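Filed under: Hut Checks / Season Opening

Clunda Hut - opening inspection, lamps, stove and kitchen, with comments

The hut sleeps 26 and opens to bookings in March. This check was done in February, starting at 10 in the morning, and should be repeated before the autumn closure. Items are marked OK, ACTION or WATCH. Comments are there so that whoever does the next round knows what was found and doesn't have to start again from nothing.

1. Lanterns and spare lighting

1.1 Globes free of cracks and chips - OK. Wipe with a dry cloth only. The spray cleaner left a film last year and it took ages to get off.
1.2 Carrying handles move freely and don't pinch - ACTION. One is stiff on the left side. Straighten it or replace it.
1.3 Bases sit level without rocking - OK.
1.4 Caps seated properly - OK. Check the dark blue lantern by looking straight down on it, as the cap is nearly black and a gap is easy to miss from the side.
1.5 Lamp fuel stored outside the sleeping area - OK. Kept in the locked box in the porch. Five litres at most, as written on the lid.
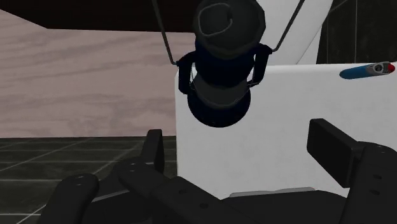
2. Stove and flue

2.1 Door rope intact - WATCH. Flattened at the hinge side but still holding a strip of paper when shut on it. Will need doing before next winter.
2.2 Flue swept - OK. Done in the autumn, certificate in the Jullard folder on the shelf by the door.
2.3 Ash bucket has a lid - OK. Metal lid, fits. Please keep it outside and off the decking.
2.4 Carbon monoxide alarm tested - OK. Pressed and sounded. Replace the unit when the date on the back is reached, even if it still beeps.
2.5 Log pile at least a metre from the stove - ACTION. It had crept forward again. Moved back. A strip of tape on the floor might help, and costs next to nothing.

3. Kitchen

3.1 Work surfaces clean and sound - OK. No lifting at the joints. Grout needs a scrub near the sink.
3.2 Wall tiles firmly fixed - OK. Tapped along the bottom two rows and none sounded hollow.
3.3 Gas hose in date - ACTION. Has 10 months left, so it is legal for the season, but order the new one now. The Bodnár shop in the village had none on the shelf and quoted a long wait.
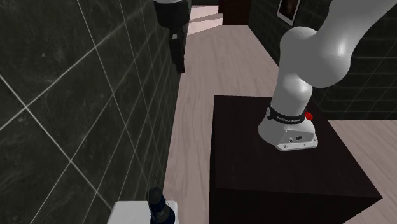 The same shop can supply the clips, and it is worth buying a few extra, as the old ones tend to lose their grip once they have been undone. Keep them in the drawer with the regulator key. The key itself was missing at the last closure and was found in a coat pocket, so it now has a loop of red string on it. Leave the string on.

3.4 Fire blanket within reach of the cooker - OK. Pull tabs hanging down and not tucked in.
3.5 Knives and sharp tools put away - OK.
3.6 Fridge seal clean, door closes by itself - WATCH. Closes if pushed, drifts if not. The front feet may need winding up a turn.
3.7 Water run through - OK. Ran both taps for 5 minutes. Brown at first, then clear. Meter read 236 afterwards, entered in the log.

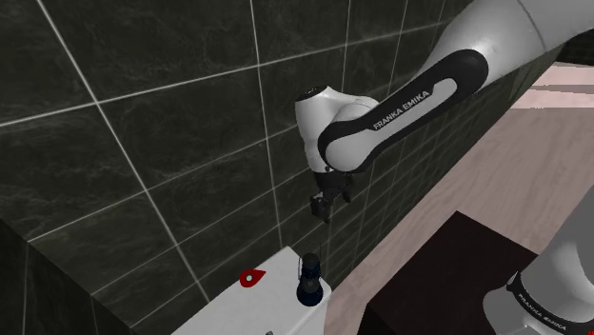

4. Exits and outside

4.1 Back door opens fully from inside without a key - OK.
4.2 Exit signs readable in poor light - WATCH. The one on the stairs is fading.
4.3 Steps gritted, grit bin filled - ACTION. Bin half empty. Grurka deliver as far as the lower gate only, so the bags have to be carried up from there.
4.4 Gutters clear - OK on the south side. North side not checked, too much ice on the ladder footing. To be done at the next visit.

Actions still open: 1.2, 2.5 (tape only), 3.3, 4.3. Cross them off on the sheet inside the cupboard door.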